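Handheld gripper build – cloth tests on the mattress
Shared Workshop > Build Logs > Grippers

halliday_bench
March 12, 2020
Round pads are on the camera unit now. Blue cloth on the mattress, one gripper clamped on the gathered end.

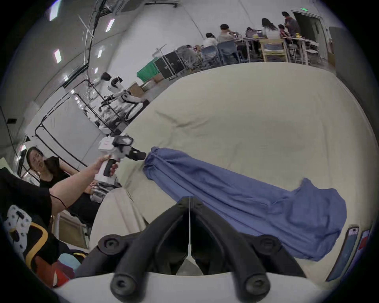
Pad and trigger notes
Pads are 28 mm across with a recess at the tip. I went up from 20 mm because the small ones kept losing thin fabric. The trigger spring is still too stiff. After 18 folds my hand is done. Files are in the Grinlow folder if you want to print a set.

stutidance
Is the recess doing anything? I printed mine flat and they hold a pillowcase fine.

halliday_bench
It gives the fabric somewhere to go. Flat ones slid on me with anything slick.

bellia7
I don't buy that. Sliding is a pad material problem. Try softer rubber before you change the shape again. Also, a mattress is a bad test surface – it gives when you push down, so you never find out if the jaws can pick cloth off something hard.

halliday_bench
People make beds on mattresses, so I'm keeping it. Fair point on the rubber. I have a softer sheet to cut.

Harpreet Paquette
Do both, table and mattress, same cloth. On the trigger, I swapped my spring for a lighter one and moved the pivot 7 mm. Much easier on the hand, but the jaws open slower.

stutidance
How much slower?

Harpreet Paquette
Enough to notice. I can live with it. Will post the pivot drawing tonight.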